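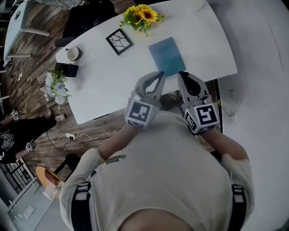
Why not just trust the tracker, Yvette Gauthier asked when she read the first draft of this section, and drop every frame where it complains? We tried that. It is a fine policy for anyone with an unlimited supply of demonstrations and a short supply of ambition. The tracker complains most when the hands are close together over the table, and that is also when the task gets interesting.

4.2 Recovering gripper pose from marker cubes

Each hand-held gripper carries a cube with fiducial patterns at its base (Figure 3). A head-mounted camera sees the cubes from above, and Wirness, our pose module, turns whatever patterns it can read into one six-degree-of-freedom pose per gripper. With two faces of a cube in view the problem is well behaved. With one face it has two plausible answers, and a naive solver will hop between them with great confidence.

Figure 3. Head view with open hands-on grippers. Both grippers are near the table edge and empty. Each cube shows two patterned faces to the camera.

Wirness scores both candidates against a constant-velocity prediction and keeps the loser alive for 10 frames. If the loser starts to explain the corners better, we swap and rewrite the short stretch of trajectory behind us. Earlier versions committed at once, which was faster and wrong. The rewrite makes the module unsuitable for live control — a limitation we can live with, as training data is rarely in a hurry.

A second marker user may also be in view. In Figure 3 there are markers at the hands of another person, to the left of the table. The detector is delighted to find them. We therefore check each marker ID against the list registered for the session before any pose is solved, and discard the rest. An early build lacked this check and produced trajectories in which the left gripper crossed the room between two frames. The planner, Joseo, accepted them without comment.

Gripper opening is estimated separately, from a crop placed relative to the solved cube pose. An error in the pose thus moves the crop, and the opening estimate inherits it. We considered making the two estimates independent and found that the independent version failed on cluttered tables, where dark objects behind the fingertips were taken for fingertips.

We ran the full pipeline on 2,513 demonstrations and checked 400 by hand, a task for which the authors drew lots. Segments are rejected when neither cube yields a pose for longer than 90 milliseconds. When only one cube is lost, the segment is kept and the missing arm is masked in the loss, so that the policy learns from the hand we can see and is left to its own opinions on the other.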